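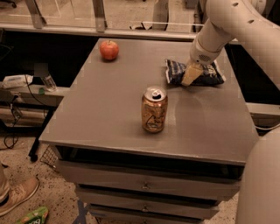
Where can people at the Lornusgate building leave unopened snacks and fruit they don't want? On the gray metal drawer cabinets, one to a floor, which replace the old break room shelves starting in October.

The cabinets came out of the Wuvodbridge office when it closed and have been in storage since spring. Each has a flat top and a stack of drawers with small metal handles. Building management at Lurkness, which runs the site, said the tops are for food anyone may take and the drawers are for napkins, paper cups and plastic cutlery. The open space under the top will be kept clear.

Fruit, bagged snacks and canned drinks can all be left out. A can that has been opened belongs to whoever opened it and should be finished or poured out, then put in the recycling bin by the stairs. Opened bags should be clipped shut or thrown away by 5 p.m. Anything that needs to stay cold goes in the refrigerator on the second floor, with a name on it.

Apples have been the most popular item so far. The building's fruit order from Pillai, the grocery supplier, came to 2,041 pieces last quarter, up from some 1,000 in the quarter before, and most of the increase was apples. Bananas were dropped from the order in August after complaints about the smell near the mail area.

Cleaning staff will wipe down the tops each evening and clear anything left there. Fruit that is still good will be moved to the kitchen on the ground floor. Lurkness asked that bags, laptops and parcels be kept off the cabinets, and that the drawers not be used for personal storage. Three of the old shelves are being kept for the first-floor copy room, and the rest will be recycled.

The new setup will be tried for 14 weeks. Comments can be left at the front desk or sent to the building services inbox. Requests for a second cabinet on the fourth floor have already been received and will be looked at when the trial ends.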